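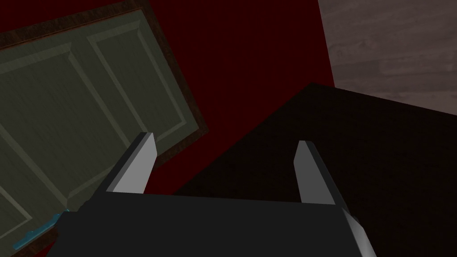
About the Filstead Scanner

Hello, and thank you for stopping by! The Filstead Scanner covers police, fire and court news for the town of Filstead and the smaller places around it, mainly Holleck and Tully, and we have been at it for 11 years now. We began as a single page of overnight calls, typed up before breakfast and mailed out to whoever had asked for it, and somehow it grew into the site you are reading today.

Our editor is Sosina Dinsa, who started the page from her kitchen on Kerkow Road after a string of garage break-ins that everybody on the street was talking about and no paper had printed a word on. She still reads every story before it goes up, and she still answers most of the mail herself (do be patient with her in July, when the fireworks calls come in by the bucketful).

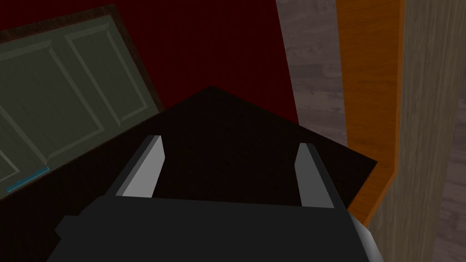
There are five of us now. Two cover the courthouse, one follows the fire districts, and the rest of the work gets shared out depending on who is awake. We listen to the scanner, of course, but a call on the scanner is only somebody's first guess at what has happened, so we wait until a deputy, a dispatcher or a written report backs it up before we publish. It does mean that the neighborhood groups often beat us by an hour or so, and we have made our peace with that.

How we handle names

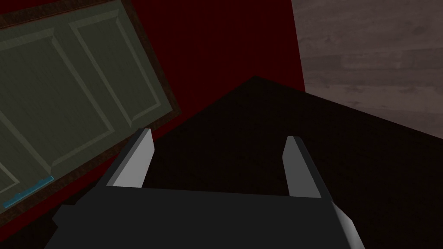 2 min read

We name adults once they have been formally charged. We do not name children, and we do not name people who have been hurt unless they or their families tell us it's all right. If you were charged in a case that was later dropped, write to us with the case number and we will add the outcome to the top of the story, usually the same week. Court stories stay up for good, but the short arrest notes come down after 60 days - a rule our readers asked for, and a good one, we think.

Who pays for all this

Mostly you do! We have 850 paying members, and their dues cover the salaries, the records fees and the rent on our two rooms over the old feed store. A few local shops buy ads as well. They don't see stories early and they don't get a say in them.

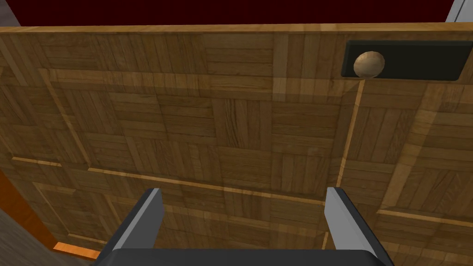

Wood in a basket-weave pattern

If you have a tip, a correction or a kind word, please send it along. For anything happening right now, call 911 first and us afterward.

Filed under: About Us, Public Safety, Our Newsroom

Last updated October 11, 2019

Contact | Corrections | © Filstead Scanner, all rights reserved | Back to top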